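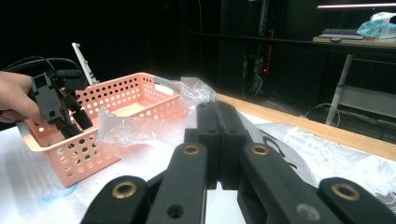
Fetex Opens Its Packing Table to the Robots, Slowly

For immediate release, April

Fetex, which makes learning software for warehouse robots, has started collecting packing examples for Drellel, its system for handling the small, floppy and uncooperative goods that machines tend to drop. The work is done by people with a gripper in hand, at a table, with baskets and plastic bags. The company concedes it is not glamorous.

Each session uses 2 hand-held grippers and records what an operator does with them, fumbles included. Fetex plans to gather up to 900 recordings at its Parsa workshop before summer. Of the first 700, it expects to keep the clumsy ones too - a system that has only seen perfect work has no idea what to do when a bag slides off the rim of a basket.

"We hired people with excellent hands and then gave them worse ones," the company said. "They have been very patient about it."

Prendum, a contract packing firm, is supplying the goods and will be first to try Drellel on its own line. It has set aside 300 product types for the trial, starting with bagged items, which its staff nominated with suspicious speed.

Packing firms that would like to send in their least favorite products may write to the Fetex press desk.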